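A Table, a Basket and a Pile of Laundry: An Afternoon with Aarne Aaltonen

Aarne Aaltonen has been writing about household chores for longer than he cares to add up, and when I asked where he'd like to talk, he picked the folding table. He teaches a small home-keeping course called Plirura (it runs every May, and it fills up fast!), and folding is the part people write to him about most. "They'll send me a long letter about a fitted sheet," he says, laughing. "I love those letters. I answer every one."

We started with the basket, a low olive-green one with a woven look, and the navy cloth spilling over its side. 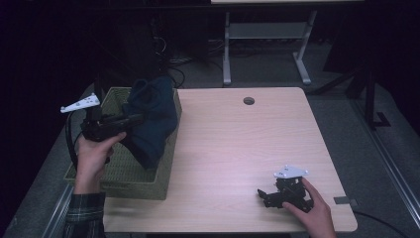

Why the basket goes on the left

"I'm a left-to-right man," Aarne says. "My mother was too, and she did the wash for a boarding house on Kurtuluş Street with 38 beds, so she had opinions. You keep the basket on one side, you take one thing out, and you leave yourself the rest of the table. People tip the whole load out - oh, it hurts me to watch - and then they're folding on top of a heap."

I told him I do exactly that at home, and he was kind about it.

What he really wanted to talk about was the surface. He likes a pale top with plenty of grain in it, and he went on happily about those long lines, how they run off at a slant and then loosen into bends farther up.

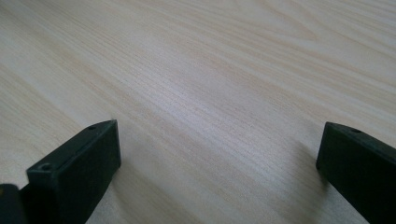 Pale wood grain and a good stretch of clear tabletop.

"Dark socks, dark shirts, you can see every bit of lint against a light table," he says. "I had a black one once, from Erard, a handsome thing, and I folded on it for one winter and gave it to my cousin." He also likes to smooth a cloth along the grain, though he admits this is pure habit and he has never managed to convince a class of it.

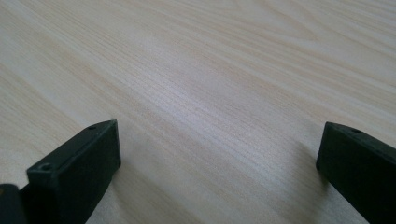

Clearing off first

Ask him for one piece of advice and he'll give you this: clear the table before you carry the laundry over. No mail, no mugs, no keys. He allows himself 40 minutes for a week's folding, radio on, and he says the clearing is the part he enjoys most.

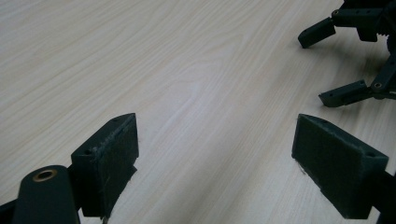
He still keeps a notebook of his students' questions, by the way, and it has passed 3000 entries. The latest, from a woman who owns a Trulirex dryer and four boys, was about odd socks. "I told her to keep them in a jar until spring," Aarne says, "and then write to me again."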